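Cillus Community Help > Shop Floor & Packing

Will two-arm robots change our bench jobs, and how do I bring it up with my crew?
Posted by Bhupendra Lodhi, 19 February 2021

Hi all, long-time reader, first real post. I lead a small crew that handles electronics by hand, mostly picking parts up off a table, checking them and moving them along. My company (Arnarik, nobody's heard of us, it's fine) is looking at putting a two-arm robot on part of that work, and I'm the one who has to talk to the crew about it. Pictures first, then my long-winded problem.

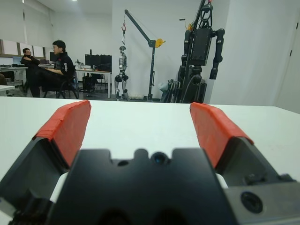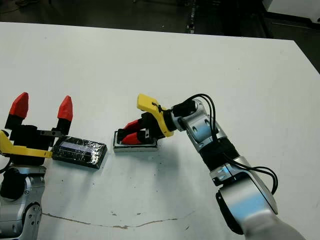
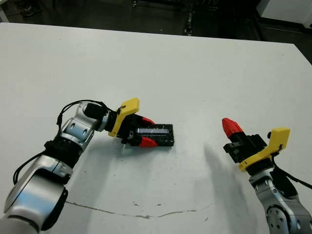
Filed under: Automation at work / People and training

So the work is small rectangular things on a white table, two arms, red fingertips. If you've ever done bench work you'll know how dull that sounds and also how fiddly it gets. My people are fast at it. They also have sore wrists and one of them has been asking me since September if she can move to something else.

What I want to know is what happened to the jobs at your place. I don't mean the brochure version. Did people get moved, did they get let go, did they end up babysitting a machine all day? We do 1000 pieces on a good shift and I've been told to expect the robot to take "the simple ones," which makes me nervous, because the simple ones are how my folks catch their breath between the hard ones. And do I tell the crew now, when I know almost nothing, or wait until I have a plan? I've gone back and forth on this so much that my wife has banned it at dinner.

Thanks in advance, and sorry for the length!

Teresa Mulcahy
Tell them now. Please! We had this at Ferrand and management sat on it for months, and by the time they held the meeting everyone already knew and had made up a much worse story in their heads. Two good people left over a rumor.

As for the jobs, nobody on my line was let go, but I'd be lying if I said nothing changed. We went from everybody doing a bit of everything to 2 people per shift looking after the cell and the rest on inspection and rework. The cell people fill the trays, clear the jams and restart it when it drops something or gets confused by shiny packaging (ours hated anything wrapped in clear plastic, your mileage may vary). It's easier on the hands and harder on the head. I was wiped out the first few weeks from just watching and waiting.

You're right to worry about the simple ones. We lost those and the whole day turned into problem parts. What helped was rotating every couple of hours, so you do a stretch at the cell, then a stretch at the bench. I had to fight for that because it looked untidy on the schedule. Also ask who gets trained. At our place it was going to be the two youngest guys until I made a fuss, and the person who turned out best at it was a woman who'd been packing longer than I'd been alive and could tell by the sound that a part was seated wrong.

And get the pay question answered early. If somebody is looking after a robot and also doing their old job, that's a new job, and it should have a new number next to it.

Dorian Fleury
we got one, its slow. dont panic

Perrine Courtois
I'm on the other side of this, I help set the things up (at Zarnitz, we're small), so take it with salt. I agree with Teresa on telling people early. I'd add that you should bring a couple of your crew along before anybody decides which parts go to the robot. The list I get handed at the start is nearly always written by someone who hasn't stood at the bench. Once I had 200 part numbers marked "easy," and a packer went through them with a pencil and crossed out 80 before lunch. Saved me a very bad month.

Ask your supplier what happens on a miss. Does it stop and wait, does it try again, who gets called over? That one question tells you more about what your people's day will look like than any speed figure will. And make sure there's a real chair and a bit of space near the cell, so whoever is looking after it isn't stuck perched on a box.

For the woman with the wrist trouble, I wouldn't wait for the robot. These projects slip. Move her now if you can.

Bhupendra Lodhi
Thank you both (and Dorian, I suppose, ha). I'm going to talk to the crew this coming week and take the pencil idea with me. Perrine, I asked about the misses and got "we'll get back to you," so I'll keep asking. Will post again once I hear something.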